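# Sunday, December

Drained the header tank at Proststead this morning and refilled it by lunchtime.

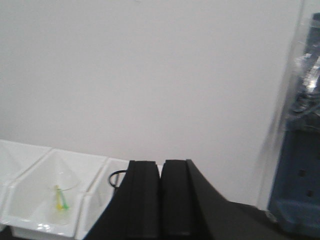 Pressure at the kitchen tap had been falling for a fortnight. I had put it down to the cold, then to the filter, and changed the filter on Friday evening with no effect. Static pressure is set by the height of the tank above the tap and nothing else, so a static reading tells me only that the tank has water in it. The flow reading is the one I should have taken first. I held a bucket under the tap with the stopwatch running and got 7 litres a minute. The note inside the cupboard door, in my own writing from the spring, gives nearly double that.

A loss of that size has to come from a restriction. The candidates, in order of how easy they are to reach: the isolating valve under the sink, the elbow behind the washing machine, the gate valve on the landing, the tank outlet. I took the sink valve apart at eight o'clock. Clean, washer sound, reassembled with a smear of silicone grease. The elbow I left alone. It is a compression fitting that has never wept and I did not want to teach it to.

The gate valve was the cause, or most of it. The wheel turned freely through its full travel but the gate had come off the spindle and was sitting roughly a third of the way down the body. It is a Gratent pattern, brass, fitted before I bought the place, and the spindle thread had worn to a slope. I had exercised it in October as part of the winter checks and wrote "valve OK" in the log because the wheel moved. Entry corrected. In future the check is to close the valve and confirm that the flow stops.

Replacing it meant draining the tank. The tank is marked 315 litres and was filled to the usual line, so somewhat less than that in practice. Closed the mains stopcock, opened the bath taps and the kitchen tap, and let it go. The last few inches sit below the outlet and do not drain. I baled those with a saucepan and finished with a sponge. There was sediment on the floor of the tank, fine and brown, with the feel of silt between the fingers. I kept a jar of it. The supply here comes off the Rallau main, which was dug up in the autumn, and I would like to know whether the silt is recent or has been building for years. No means of telling from the jar.

New valve is a full-bore lever type. A quarter turn, and the position of the handle shows the position of the ball, which removes the fault that caught me out. It was bought from Omerović on the ring road last winter for another job and never used. Face to face it is shorter than the old one by the thickness of my thumb, so I had to let in a short piece of 22 mm tube with a straight coupler. The pipe had enough spring in it to get the joint together without moving the clips. Olives pinched up by hand, then one full turn with the spanner. Refilled slowly to keep air out of the hot side.

One joint wept on filling, the upper one. An eighth of a turn more cured it. I wrapped dry kitchen roll round both joints and left it for 40 minutes by the oven timer. Both pieces came off dry. The hot tap in the bathroom spat for a while and then ran steadily, so I take it the air has gone.

Flow at the kitchen tap afterwards: 13 litres a minute, three runs, all within half a litre. That is close enough to the spring figure given that the bucket is marked in whole litres and I was reading it by torch.

Other business. The lagging on the landing run is perished at both ends and should be replaced before the hard frosts. I measured the run at 113 cm between the wall and the first clip, so two standard lengths will do it with some left for the loft. The tank lid has a warp and no longer sits down on the side nearest the hatch. Weighted it with a slate for now. The overflow pipe has its insect mesh and the mesh is whole.

The ball float was slow to close on the refill. The arm is not bent and the washer looks fair. I have set the level one notch lower and will look again on the next cold morning, before anyone has run a bath.

Old valve is in the vice with the bonnet off. Stopcock left fully open and then back a quarter turn.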